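Reading a Garment: Notes for Week 5, Pattern and Proportion
Course handout, Hodton Evening School. Tutor: Olesia Romaniuk

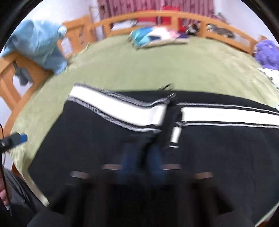
Dark garment with two white bands and ribbed trim, laid open on a pale green sheet.

Welcome back, everyone, and thank you for all the lovely scraps and swatches you brought last time (I have kept the envelope safe, Yu-ting, do collect it!). This week we move from color to proportion, and I'm going to ask you to slow down and look at clothes the way a cutter looks at them, flat and without a body inside.

Stripes and bands are a good place to start. A band that runs straight across tends to make a shape look wider, and one that slopes pulls the eye along with it. The width of the band matters every bit as much as the direction. A narrow line reads as an edge or an outline, while a broad one begins to read as a piece of the garment in its own right, and once it does you have to think about how much dark cloth is left over on either side.

Then there is trim. My old teacher, Alvar Lunde, used to say that trim is where a sewer shows her patience, and I've thought of him at the ironing board more often than he would believe. A textured trim softens the step between light cloth and dark. Leave it off and you get a hard line, which can be very handsome, but it will show every wobble in your stitching.

For your homework, due 11th May, please pick one piece from your own closet and spread it flat. Measure the total length, then the depth of each band, yoke or border, and write these down as fractions of the whole. A garment 100 cm long with a 20 cm border gives you one fifth, and that is all the math we need. Sketch it on plain paper and then sketch it again with the border moved up or down by a hand's width.

Reading: Chapter 3 of the course pack, pages 14 to 21. Tormod Grønli has a spare copy if yours has gone missing.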